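Clisska Tabletop Set, student release

README, last edited Sep 14, 2018

What is in this release

Recordings of two robot arms handling small household objects and toys on a table. All of it was recorded by members of a student robotics club during one school year, as the club project that followed our competition season. The release has 342 episodes. An episode is one attempt at one task, from the start signal to the stop signal, with the video from every camera and the joint positions of both arms.

The arms are driven by a person the whole time. There is no autonomous control anywhere in this release. If an arm hesitates or takes a strange path, that is the driver thinking.

There are 14 tasks. They are short on purpose, so that a new member could learn one in an afternoon and record it the same week. Most use only one arm for the actual grasp while the other waits or holds something steady. The task names are in tasks.txt, one per line, and the same names are used for the folders.

Objects come from home, from the art room and from a thrift store. We did not try to build a standard object set. Some things stay on the table between tasks, and you will see them in episodes where they have no part. A red cup with a blue marker standing in it is one of the things to look for if you want to test whether your model is bothered by clutter. 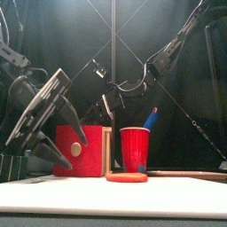 Folder layout

clisska/tasks.txt
clisska/splits/train.txt
clisska/splits/test.txt
clisska/episodes/(task name)/(episode number)/

Inside each episode folder:

fixed.mp4, from the camera that does not move
wrist_left.mp4 and wrist_right.mp4, from the cameras on the arms
joints.csv, one row per time step, left arm first
note.txt, what the driver wrote down afterward

Episode numbers are not continuous. When we threw out an episode we did not renumber the rest.

How episodes were recorded

1. Two members per session, one driving and one at the computer. They switch after every ten episodes.
2. The person at the computer reads the task name out loud and sets out the objects. Positions are changed a little each time by hand.
3. Both arms go to the rest pose.
4. Recording starts, the driver does the task, recording stops.
5. The driver writes the note before the next episode. One line is enough. "Fine" is an acceptable note.
6. If a hand or sleeve got into the view while the arms were moving, the episode is deleted.

Start and stop are pressed by a person, so the first and last second of an episode often show nothing happening. Trim them if that matters to you. Imow, our playback script, has a --trim option that cuts everything before the first joint movement and after the last.

Camera views

The fixed view is the one to use for knowing what is going on. The wrist views are better for fine placement, but the gripper takes up a good part of the picture and sometimes covers the object it is going for. In the wrist views you will also find the edges of things that are hard to name, and dark areas where the table runs off into shadow. We did not add lights to fix this. An object such as the light blue pot can have its lower edge hidden behind a wooden board, so a box drawn around it by eye will be too short. Please keep this in mind if you label the objects yourself.
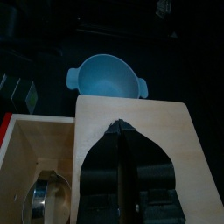
Skevier Robotics Club, Student Projects

Labels

We labeled 3,408 still frames from the videos with object names. Each frame was labeled by one member and checked by another. We used plain names (cup, marker, pot, box, board) and left out brand and material. If the two members could not agree, the object got the label "other". There is more "other" in the wrist frames than in the fixed ones.

Every episode also has a result: done, partly done, or failed. Failed episodes are included. There are 31 of them and they are all in the training split. Reading the notes next to the failed ones is worth the time, especially for tasks with round objects.

Known problems

The clocks of the wrist cameras drift against the joint log. Over a short episode you will not notice it. In the longest ones the video lags by a few frames toward the end.

In episodes recorded in February the right wrist camera was mounted slightly rotated. We corrected the mount later but did not correct the videos.

Bite, the small program that logs the gripper opening, writes a blank instead of a zero when the gripper is fully closed. Imow handles this. If you read joints.csv with your own code, you have to fill in the blanks.

Drivers got better over the year. Early and late episodes of the same task can look quite different in speed, and the splits do not account for this.

Use

Free for classes, clubs and non-commercial research. Please name the club if you show the videos. If you find a broken file, send us the task name and the episode number through the contact form on the club page. We check it during the school year, less often in summer.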